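Chapter 6
Whips and Party Discipline

In October the assembly of Skimholm passed its harbour bill by 103 votes to 71, with all 174 members present. The governing party held 119 seats. Sixteen of its members had voted against their own leaders, and the whip, Jomar Yap, had known all their names two days before.

This chapter looks at how a whip comes by such knowledge and what can be done with it. Section 6.1 deals with counting votes, and section 6.2 with rewards and penalties, such as committee seats and speaking time. Section 6.3 compares Skimholm with Surkero, where members may vote freely on all but money bills.
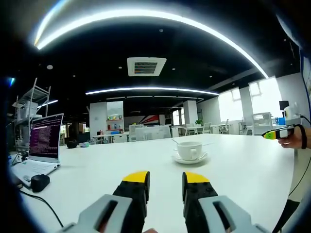 Before reading on, note down what you understand by the terms "free vote", "pairing" and "rebellion". You will need all three in section 6.1.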